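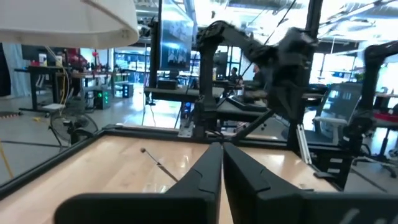 A light wooden tabletop with a black metal border.

The first thing you notice in the Todix store in Reno is the smell of warm solder. It opened in March on a corner between a bakery and a tax office, and it is the first location of the phone repair chain in Nevada. The counter is short, and behind it there are 3 work stations, each with a microscope and a drawer of small screws sorted by model.

Todix is a franchise. This word makes many people think of hamburgers, but in the repair business it has become a normal way to grow. A person who wants to open a store pays a fee, takes the training course and receives the name, the supplier contracts and the software that follows each phone from the counter to the bench and back. The rent, the salaries and the bad weeks stay with the owner.

The owner in Reno came to the trade from hotel maintenance. For two years he repaired phones in the evening at his kitchen table, mostly for coworkers, and he bought his screens online from whoever was cheapest. Some of them died after one month. When he speaks of the franchise, he speaks first of the parts. They come from a distributor named Itar, which tests the screens before shipping and takes back the ones that fail. He says this alone has saved him many unpleasant conversations.

The most common job is still the broken screen. After it comes the battery, and then the charging port, which very often needs only to be cleaned. The store does not charge for the cleaning. A screen for a popular model is 88 dollars with the work included, and for newer models the price climbs quickly. If a repair would cost more than half of what the phone is worth, the technicians are told to say so before they open it.

Not every owner wants this arrangement. Across the river is Tôn, a family shop that has repaired electronics since the time of pagers. It was invited to join the chain and it refused. The family did not like the monthly percentage, and it did not want to stop repairing radios and game consoles, which the franchise contract did not cover. The two shops are on good terms. Tôn sends over the tablets with glued glass, and Todix sends back whatever has a tape deck inside.

In its first summer the Reno store repaired 600 devices. The owner had hoped for more, and he blames the parking. In November he will add a pickup service for offices downtown, with a bicycle and a locked box. He has already bought the bicycle. The box is still on order.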